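Microwave cell, round 2

Quick one tonight, been in the lab since 6 and my train is soon.

So the microwave cell is back. Took most of Wednesday. The arm was fine, the arm is always fine, it was the fingers. Somebody swapped the tips for the Bista job in March and never put the offset back in the tool file. So every touch point on the door was wrong by a hair, then wrong by more once you got down to the button. Classic.

What I did, mostly so I remember:

Fingers off, cleaned, back on. Snugged the small screws on the linkages, by hand, no power driver please. One was loose enough to turn with a fingernail. Re-zeroed the gripper. Then taught everything over again from scratch. Top edge of the door first, then the left side, then the big oval button at the bottom of the panel. Old points are in the archive folder if you want them, you don't.

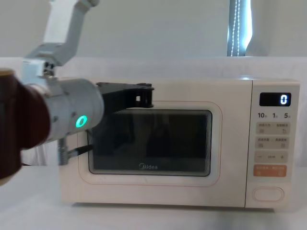
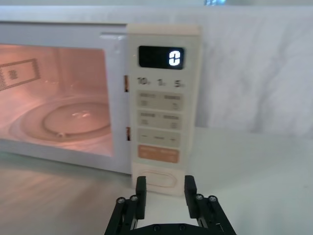

Milero Manipulation Group / Bench Notes

Speed is capped while I teach. I know it's slow. Plerkeo (our scheduler, for anybody new) lets you put it back to 100 with one click and I would like everyone to not do that untill the points are locked.

The button is the fussy one. Come in low with the fingers open, stop short, check both sides of the oval, THEN move up and close. If you close on the way you rub the panel. The upper finger at the door top has the opposite problem, it wants to ride up, so I gave it a little more down than feels right. Seems ok. Will look again after a longer run.

Cycle counter said 3,893 when I opened the cell up. Wrote it on the tape. Next finger check goes in the Matar sheet, same column as before, please fill in the date too this time, a tick mark tells me nothing.

Still to do: spare tips (ordered, no ship date), a better tie for the cable at the wrist, and a real note in the tool file so the offset thing doesnt happen a third time.

Ok train. More next week if the tips show up.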